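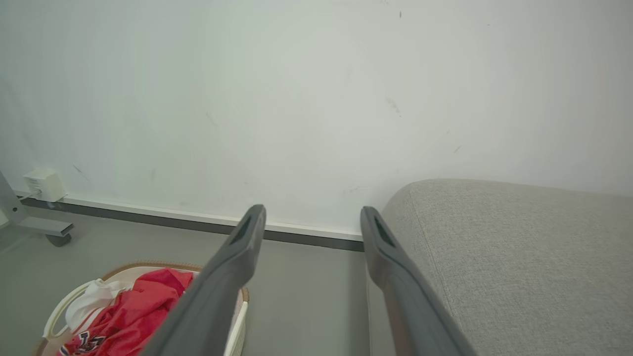
Ticket 192: Voice reel uploads stop at 30 seconds

Status: Resolved
Opened by: Chanida Wannasri, Pruramura drama school
Handled by: Nantana Sukprasert, Virnadia audition portal support

Chanida, Tuesday, 9:40 am
Hello! Our final-year actors are sending in their radio drama reels through Virnadia and we're thrilled with how they sound. The trouble is playback. Every reel cuts out at 30 seconds on the judges' page, even though the students uploaded the full monologue and duologue. Same thing in two browsers. Round one closes this week, so I'd love to get this sorted!

Nantana, 10:15 am
Thanks, Chanida, and congratulations to your group on getting this far! Could you send me the name of one reel that cuts out, plus the file type? Please also tell me which form the students used — the open call or the school entry.

Chanida, 10:32 am
The one I'm testing with is "Rarkik duologue, take 2". It's a WAV file, 185 seconds long on my laptop. They all used the open call form. Was that wrong?

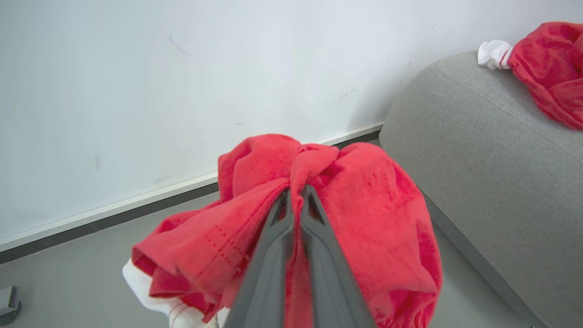 Do the students need to record their reels again?
All of the original recordings are stored at full length, so they can stay exactly as they are.

Nantana, 11:05 am
Found it! The open call form makes a short preview for the casting team, and your judges' page was pulling in that preview. I've moved the Rarkik duologue over to the school entry list. Could you reload the page and play it to the end?

Chanida, 11:20 am
It plays all the way through, including the lovely quiet bit at the end that I was so worried they'd miss. One snag — the title now says "Price" where the student's name should be.

Nantana, 11:41 am
Ah, that's the name of the play, copied into the wrong box during the move. Fixed now. I've moved the rest of your reels too and checked the titles on each. Judges who already have the page open will need to reload it once.

Chanida, 12:10 pm
All good here! The judges are listening already and I've told everyone to use the school form in June. Thank you so much — please close this one.

Ticket closed by Nantana Sukprasert, 12:14 pm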